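Looking After Microfiber Towels

Microfiber picks up dust and grease well until it gets washed the wrong way. Keep it out of the load with cotton towels, which shed lint that sticks in the pile. Wash it warm with a small amount of liquid detergent and no fabric softener. Skip the dryer sheet too. Low heat or a clothesline is fine for drying.
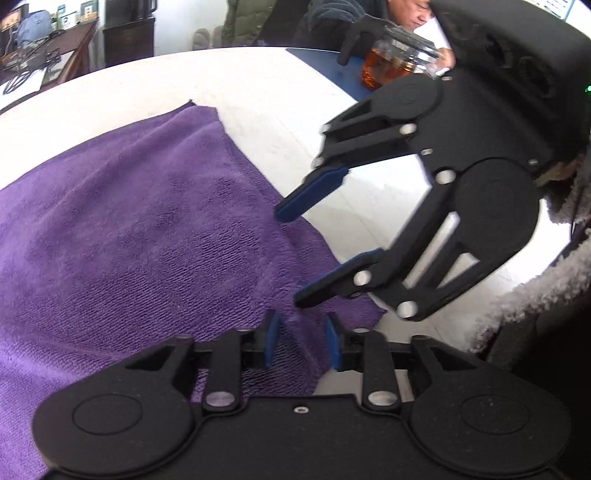 Folding goes faster on a table than against your chest. Shake the towel out first and lay it down with the corners pulled clear of each other. A big plush one, like the purple towel on the white tabletop, tends to keep shallow folds and a raised ridge, so smooth those toward the hem with the flat of your hand before you bring the edges together. Fold in half, then in half again, and stack with the folded side facing out.

We use one color for glass, another for the kitchen and a third for the car. Keir Halliday marks his with a laundry pen on the tag, which works if all your towels match. Once a towel starts pushing water around even after a clean wash, move it to the garage for oily jobs.

Posted Feb 21, 2019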